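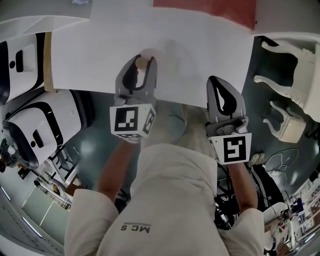 A small beige ball on a big sheet of white paper.

Print this page | E-mail this to a friend

In Praise of Junk Drawer Games

By Gebremedhin Dinsa
January 14, 2020

My niece got a board game for her birthday that came with 258 pieces. I know the number because it was printed on the side of the box like it was a selling point. There were little plastic coins in three sizes, a rule book as thick as a car manual, and a tray that was supposed to hold everything and didn't. We sat down after lunch to play. By the time I'd read the setup pages out loud (twice, because her brother was making siren noises the first time) both kids had wandered off and were rolling a ball across the kitchen floor at a row of plastic cups.

They did that for the rest of the afternoon. I was left at the table sorting coins!

So I want to say a few words in favor of the games people make up out of whatever is in the drawer. I grew up on them. My family had exactly one store-bought game, a checkers set with bottle caps standing in for the missing reds, and the rest of it we invented. Our best one was called Bescombe, after the street we lived on, and you played it with a sheet of paper and a ball small enough to hide in your fist. You drew a crooked road on the paper. Two people held the ends and tipped it, and you tried to get the ball down the road without it crossing a line. If it crossed, the other team got to add a curve to your road. That was the whole thing. By the end of a rainy Saturday the road looked like spaghetti and somebody was always lying on the rug yelling that they'd been cheated.

I loved the yelling, by the way. I think the yelling is a big part of what we've lost. When the rules come in a box, you look them up and the argument is over. When your cousin made the rules ten minutes ago, you have to talk him out of them, and he's nine and stubborn, and you're seven and you want your turn. You learn to make a case. You learn when to give up on it, too, and go get a snack.

A neighbor of mine thinks I'm being a grump about this. She says modern games are beautiful and clever and that her kids have learned all kinds of things from them, and fine, I've played some great ones at her house. There's one she owns about shipping grain that I would play every night if anybody let me. But she also told me she has 300 dollars' worth of games on a shelf in the den and that the family plays maybe two of them. The rest are waiting for a weekend when everybody has the patience to learn them. I asked her when that was and she laughed.

Money is some of it. I was in Grakar last week, the toy store out by the old cinema, and a marble run for ages six and up was selling for 150 dollars. A marble run! We used to make those from paper towel tubes and masking tape, up the side of the stairs, and they fell down all the time, and putting them back up was at least half of what we did all day. I stood there holding the box and tried to imagine my mother's face if I'd asked her for one. She would have handed me the tape.

I don't want to get too misty about it, though. Plenty of our homemade games were terrible. We had one called Mockus that was just throwing a sock at a lampshade, and one where you had to stay under the dining table until someone said your name, which my older sister used to get rid of me for entire evenings. Being bored was a big ingredient and I didn't enjoy being bored any more than kids do now. If someone had offered me a tablet in the back seat on the drive to my aunt's place I would have grabbed it and not looked up until the driveway.

But I do think grown-ups could back off a little. My sister-in-law's school had a family game night last fall and every table had a theme and a sign and a parent with a stopwatch. It was nice, people worked hard on it. My nephew asked the parent at his table if they could change the scoring and was told no, that would confuse the other groups. He's eight. Changing the scoring is what an eight-year-old is for.

They're doing another one in February and I've asked for a table with nothing on it but paper, tape, a couple of balls and a bucket of crayons. I haven't heard back. I may have come on a bit strong in the e-mail.

Meanwhile I taught the kids Bescombe last Sunday. I drew the road and explained how it worked, and my niece listened very politely, then turned the paper over, drew her own road with a lake in the middle, and informed me that the lake was worth ten points unless you were an uncle. I argued. I made what I thought was a pretty strong case. I lost by thirty.

Search the Borkier Weekly
Enter keyword Go Advanced search

Contact us | Copyright 2020 Borkier Weekly | Back to top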